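Wiping Order and Cloth Choice for Toilet Exteriors
Student project report, Ľudovít Šimek and Miloslav Šimek

1. Purpose

The project compares 2 wiping orders for the outside surfaces of a toilet: top to bottom, and bowl first. The work was done in a room with several toilet shapes, so that one method could be tried on more than one body.

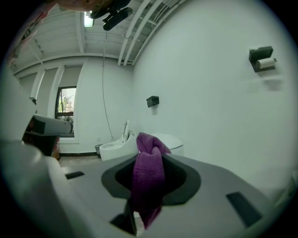
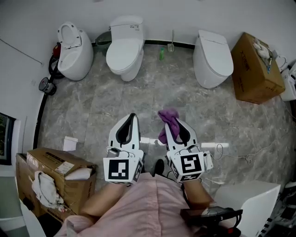
Toilets and purple cloth, Mirthorpe room.

2. Method

Each wipe used one dry microfiber cloth, folded to a pad before the first stroke. The cloth was refolded after the lid, the tank or upper body, and the bowl. Floor tiles and walls were left out of the test. A full round took 20 minutes — refolding included.

Marks were made with a washable chalk paste (Custix) and scored from 0 to 3, where 0 is no visible residue. Both authors scored separately and the higher value was kept. Skipped surfaces were entered as 999 in the sheet and removed before averaging.

3. Results

Top to bottom gave lower scores on smooth-sided bodies. On the two-piece type the joint between tank and bowl held paste under either order — a second pass with a cloth corner was needed. Bowl first left dust on the rim in most rounds.

4. Limits

Only dry wiping was tested. The Holub spray was ordered but arrived on Thursday, after scoring had closed.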